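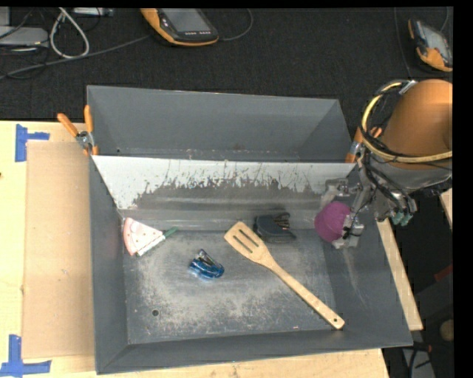
A gripper holds a purple-magenta object above the front section of a metal bin at the Undach workshop in Nolton. A slotted wooden spatula and a small blue stapler are among the items on the bin floor.

Undach, a small automation firm based in Nolton, has released the first part of a set of bin-picking demonstrations recorded by remote control. The release contains 2535 episodes, each covering one attempt by a human operator to lift an object from a metal bin and put it down again somewhere else in the same bin.

The set is called Kiretti, after the in-house software used to record it. It is meant for groups that train arm controllers from demonstrations and lack the equipment or staff hours to collect their own.

Operators worked from a desk beside the robot, moving a handheld controller whose position and rotation were passed to the arm. A trigger opened and closed the gripper. The software logged joint positions, gripper opening and operator commands together with video from a fixed camera. Episodes were kept whether or not the object was picked up, and each carries a label entered by the operator when it ended.

Of the total, 1497 episodes are labeled as clean, meaning that the object was lifted on the first closing of the gripper and released without a second grasp. The others include repeated grasps, dropped objects and attempts the operator abandoned. A further 191 recordings were left out because the video and joint data had drifted apart by more than the allowed margin.

The objects are household and office goods, along with toy food and other light pieces. They were chosen for differences in shape and stiffness. Long, flat tools such as spatulas gave operators the most trouble, according to the notes supplied with the data. A handle lying close to the bin floor leaves little clearance for the fingers, and many operators learned to approach from the head of the tool, where the width is greater. Rounded objects were faster to grasp but more likely to roll when the fingers met them unevenly.

The bin itself was a source of delay. Its walls slope outward, and early sessions ended in a number of stops when the wrist touched the rim during a low approach. Undach then added a soft limit to the control software that slows the arm near the walls — operators can override it, and the override is logged. Episodes recorded before the change are marked in the index file.

Seventeen operators took part. Each completed a practice block of around 30 minutes before any recording was kept. Average episode time fell over the first few sessions and then leveled off, although the notes report a wide spread between individuals even at the end. The firm has included an anonymous operator number with every episode so that users can train on one person's style or mix several.

Part of the set was also recorded by hand guiding, in which the operator holds the arm and moves it directly with the motors in a compliant mode. These episodes are smoother and shorter on average. They are stored in a separate folder, as the operator's hands and forearms are in view for most of the motion and may affect a model trained on the video.

Echeverri, a parts-handling company that paid for a portion of the recording time, plans to test controllers trained on the data at its own sorting station. It has not published a target pick rate.

The files can be downloaded from the Undach site after registration and are free for research use. Commercial users must request a license. A second part, with two bins and transfers between them, is scheduled for August.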